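Hi Zuzanna,

You asked for something short on how the winter pottery classes are going, so I'm writing this with a cup of tea and a pile of sign-up sheets next to me. Short may not happen, sorry!

The big news first: the beginner course filled up. We had 20 places and I ended up starting a waiting list on the back of a glaze chart (I've since moved it somewhere sensible). Most people heard about us from the flyer at the Ziółkowski bakery, which makes me feel a lot better about the printing bill. The evening group is quieter, 15 people, but they're a stubborn bunch and keep turning up even when the parking lot is solid ice.

Money. Of the $1,000 Hevus gave us for materials, $200 is still in the account. Clay took the biggest bite. I switched us to Plumitier for stoneware after the last delivery from our old supplier came half dried out, and it costs a bit more per bag but we throw away a lot less. I also bought new sponges and wire cutters, and a secondhand shelf that wobbled until I put a folded bus ticket under one leg.
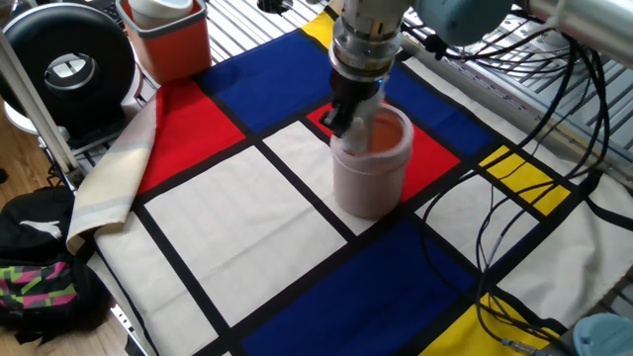 Glazing is where we're behind. The kiln was down for most of January with a bad element, so there's a whole rack of bisque ware waiting its turn and people keep asking me about their mugs. The part is in now and the first test firing went fine, apart from one green that came out brown. I'd like to get everything through before we start handbuilding in March.

One thing I need from you: can the leftover money go toward a second wheel repair? The one by the window squeals so badly that people fight over the others. Plastadness said they'd look at it but wouldn't quote me a price over the phone. If you'd rather I keep the money for clay, just say so and I'll oil it again and hope.

I'll send the receipts separately once I find the one for the sponges.

Back to top | Contact the studio | © 2019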